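Pruso Tap Bench

Pruso Tap Bench (usually just "the Tap Bench", and Pap to the people who have been using it longest) is a simulation kit for teaching robot arms to work household taps. It's sold by Drescombe, a small software firm in Brallasthorpe, and comes as a download with a year of updates. I've kept this entry going since the second release and I use the kit most weeks, so it's written from the user's chair and I've left my opinions in. If you only want the numbers, skip to Contents of the kit.

Background

Drescombe started out making training software for plumbing colleges, where you dragged pipe fittings around on a screen and got told off for forgetting the washer. That product has gone, but the tap models from it were too good to waste, and they became the first version of the Tap Bench. You can still tell. The taps have a care about them that the rest of the kit doesn't always share!

The name Pruso was meant to cover a whole family of benches (doors, drawers, window catches and so on). A drawer bench was announced one December and has been "in testing" ever since. For now the Tap Bench is the only one you can buy.

What it does

The idea is simple enough. You get a pretend world with a floor, an arm and a tap. You write, or train, a program that tells the arm what to do, and the kit keeps score. The usual job is to get the gripper to the lever and swing it past a set angle, although you can swap that for something easier, such as touching a chosen part of the tap and holding still there.

Taps are a nice problem because they're fiddly. The bit that moves is small compared with the whole thing, and it isn't always where you'd expect. A program that has only ever met one tap will often go for the spout on the next one, as that's the biggest thing around. My first attempt did this for a fortnight and I was very fond of it by the end.

Contents of the kit

The standard licence includes:

200 tap models, from plain pillar taps to mixers with long swan-neck spouts
One arm with a two-fingered gripper
14 ready-made tasks, graded from easy to hard
A scoring tool that writes its results to a spreadsheet
A viewer for watching runs live or playing them back
15 worked lessons, in order, with the code filled in

There's a bigger licence for teaching rooms which adds a shared scoreboard and lets you hand out tasks to a class. I've only tried it briefly. The scoreboard is good fun, and it made people far more competitive about taps than I'd have thought possible.

Appearance

Nobody buys the Tap Bench for its looks. The default world is a flat blue-grey floor with black behind it, and the tap simply lies on the floor with no sink or wall to hold it up. New users tend to ask where the kitchen is. There isn't one, and I've come round to that. With so little to draw, it runs happily on my elderly laptop, and when something goes wrong there are very few places for the fault to hide.
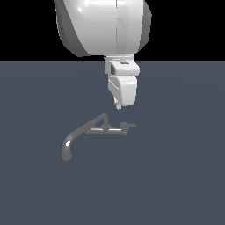
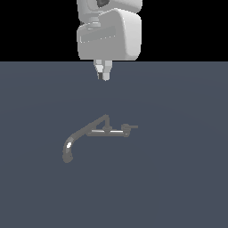 The default world with a grey lever tap. In the first picture the fingertip is just above the tap; in the second the gripper is higher up, with its fingers close together.

The viewer can be pointed wherever you like, and your choice matters more than you'd think. If the camera sits square on, the arm is apt to fill the top of the view and you lose track of how far away the fingers are. I keep two views saved, one from the front and one well round to the side, and flick between them. Shadows are off unless you ask for them. I turn them on when I'm judging heights by eye and off again for long training runs, as they do slow things down.

Using it

Setting up took me an evening the first time and much less since. The installer does most of it, but it does want to know where you'd like the tap models kept, and if you move that folder later the kit sulks and loads a blank floor. Put it somewhere sensible and leave it alone.

The lessons are the best part of the package. They start with moving the gripper to a point in space, then to a point on the tap, then on to pushing and turning. Lesson six is where most people get stuck. It asks you to come at the lever from the side that lets you push it, and the explanation in the notes is one short paragraph that needed to be three. My tip is to skip ahead, read lesson seven, and then go back.

A training run is measured in tries, each try being one go at one tap. The notes suggest 4,000 tries before you judge whether a program is any good, and I think that's fair for the easy tasks. For the hard ones I leave it going overnight and look at the results over breakfast. You can stop and restart a run without losing anything, a feature that arrived late and was very welcome.

Each try ends when the lever has moved far enough, when time runs out, or when the arm has got itself into a knot. The third sort is worth watching back. The arm will quite cheerfully wedge a finger under the spout and push at the whole tap, and the playback tool lets you step through it slowly, which has taught me more than the scores have.

Scoring

The score for each try is made up of two parts: how close the gripper got to the right place, and how much the lever moved. You can change the balance between them in the settings file. The default leans heavily on closeness, and I'd change it early on. Left as it is, you can end up with a program that parks beside the lever looking pleased with itself and never pushes.

The spreadsheet gives a line for each try with the tap used, the time taken and the score. Earlier releases didn't record which tap it was (I know!), so if you've got old results lying about, don't try to compare them with new ones tap by tap.

Known problems

The contact between finger and lever can be a bit slippery. On thin levers the fingertip sometimes slides off the end when it looks as though it ought to catch. Drescombe has improved this twice, and the latest release has a grip setting that helps, but it's still the complaint I hear most.

A few of the tap models have levers that turn the wrong way. They're listed in the release notes under a heading so dull that everybody misses it. The models have been kept as they are so that older scores still hold up, and you can leave them out of a run by ticking a box.

The sound effects can't be turned off from the menu. There's only one, a little squeak when a lever moves, and it's charming until you've left a run going in the next room. You can silence it in the settings file by changing "squeak" to "no".

Real arms

Drescombe doesn't sell an arm and is careful not to promise that a program trained in the kit will work on one. I've no arm of my own, so I can't tell you how well it carries over. There is an export option for people who do have the hardware, and the notes for it are thorough, though plainly written for readers who already know their machine well. Real taps are bolted down, too, and they're stiff, and the stiffness setting in the kit is set very low to start with. I'd turn it up before exporting anything.

Who it suits

I'd recommend it to anyone learning this stuff at home, and to teachers who want something a class can get moving in a single afternoon. It's less suited to people after a realistic kitchen, or anyone who needs the arm to pick things up and carry them about. The gripper opens and closes, but none of the ready-made tasks asks for more than pushing and touching, and you'd be building the rest yourself.

Support is by email, and replies come from people who clearly use the thing. I've had an answer at 6 in the morning, with a corrected settings file attached and a rather stern note about where I'd put my tap folder.

See also

Pruso Drawer Bench (announced)
Drescombe
Two-fingered grippers
Lever taps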